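May 27, 2023
By the Edby Family Languages course team

Handout 4: Reading aloud in the home language

Last time we looked at who speaks what in the house. These notes cover reading aloud to children aged two to six, and how to keep it going when books in your language are hard to find.

How much is enough
Short and regular works better than long and rare. Ten minutes a day is a fair target. A picture book for this age runs to about 400 words, so one book read slowly fills the time. Read the same book again if your child asks for it. Repetition is how most new words stick at this stage.

When your child answers in English
Carry on in your own language. Repeat what they said back to them in it, then turn the page. Don't stop to correct grammar. If a word is missing, give it and move on – there is no need to make them say it.
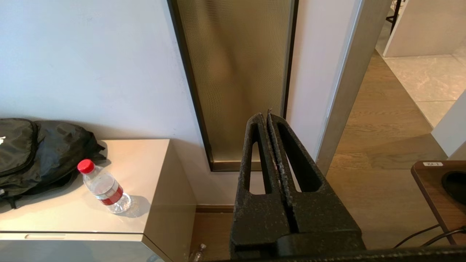
Low beige cabinet, at left.

Finding books
The Amundsen branch library has 44 children's titles in languages other than English, and you can ask for more through interlibrary loan. Allow two weeks. The Trolix swap list is open to everyone in the course. Please write your name and the language inside the front cover before you hand a book over.

If you can't find anything, use an English book and tell the story in your own words from the pictures. Wordless books are good for this, and grandparents can do it over a video call.

Before the next class
Keep a reading log for seven days. Write down the title, the minutes, and one word your child used or asked about. Bring one book you would be willing to lend.

The Wernitum reader is optional. We'll use the first two chapters when the course starts again in October.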